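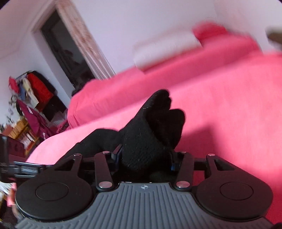 Black knits (laundry and storage)

Black knits, or "the darks drawer" as my family calls it, is the household name for the small, stretchy, dark pieces that pile up at the bottom of every laundry basket: socks, gloves, caps, leg warmers, the odd headband. I've been writing the clothing entries for the Ninder home encyclopedia for a while now and this is entry 81, and I admit I've been looking forward to it, because I own far too many of these things and have opinions about every one!

What counts as a black knit

A knit is made of yarn pulled into loops, and a woven cloth is made of threads crossed over and under each other. The loops are what give a sock or a glove its stretch. For this entry I'm counting anything small, dark and knitted that you'd fold with one hand — charcoal and very dark navy too, as they get washed the same way and you can't tell them apart at 6 a.m. anyway. Big sweaters have their own entry (see Sweaters, drying flat).

Fuzz, lint and pills

People mix these three up all the time. Fuzz is the knit's own fiber standing up off the surface. A brushed yarn is made fuzzy on purpose and feels lovely for it. Lint is loose fiber from something else, usually a towel, that has settled on the knit and caught there. Pills are little balls of the knit's own fiber, tangled up by rubbing, and they hang on by a thread or two.

Lint is the one everybody complains about. Tiny pale specks get scattered across dark fabric and there's no hiding them. The same specks are on your cream socks too, you just don't see them. A fuzzy knit holds on to more of them than a smooth one, and the folds and puckers hold the most of all.

To get lint off, I lay the piece flat, pull it gently so the loops open a little, and go over it with a lint brush in one direction. My Plarnico brush is old and ugly and I love it. Sticky rollers work as well, though on a very fuzzy knit they pull up the nap and you can end up with more fluff than you started with. For pills, use a fabric shaver or a sweater comb, lightly, and keep it away from cuffs.

Washing

Turn everything inside out. Cool water, gentle cycle, no towels in the load (I can't say this loudly enough), and nothing with a hook-and-loop strap unless it's fastened shut. A mesh bag keeps the small things together. I spin at 1000 for cotton socks and lower for wool. Air drying is kinder to elastic, but if you're in a hurry, 10 minutes in a cool dryer shakes a good bit of lint into the filter.

Folding

There are 2 methods in common use. The first is the ball, where one cuff gets turned back over the whole bundle. It's quick, it keeps pairs together, and it stretches out the cuff over time. The second is the soft fold, where the piece is doubled over so the ends sit side by side and make a couple of rounded bumps. Yu-na Chae, who edits the textile pages with me, is a soft-fold person and converted me in June. Gloves go palm to palm first, thumbs tucked in.

Fold on something in a bright color if you can. On my dark gray bedspread I used to lose a sock every single time, and against a strong pink I can see the outline, the wrinkles and every last speck that the brush missed.

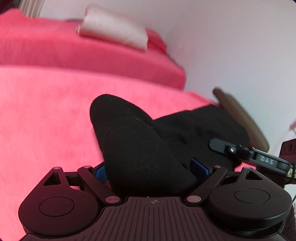
Storage

A shallow drawer is best, with the folded edges facing up. Bins are fine for caps. Cedar blocks go in with wool, and cotton doesn't need them. I keep single socks in a shoebox until the next wash day, and after that they become dusting mitts — a black knit is very good at picking up dust, as you'll have noticed.

See also

Fabric shavers
Mesh wash bags
Odd socks
Sweaters, drying flat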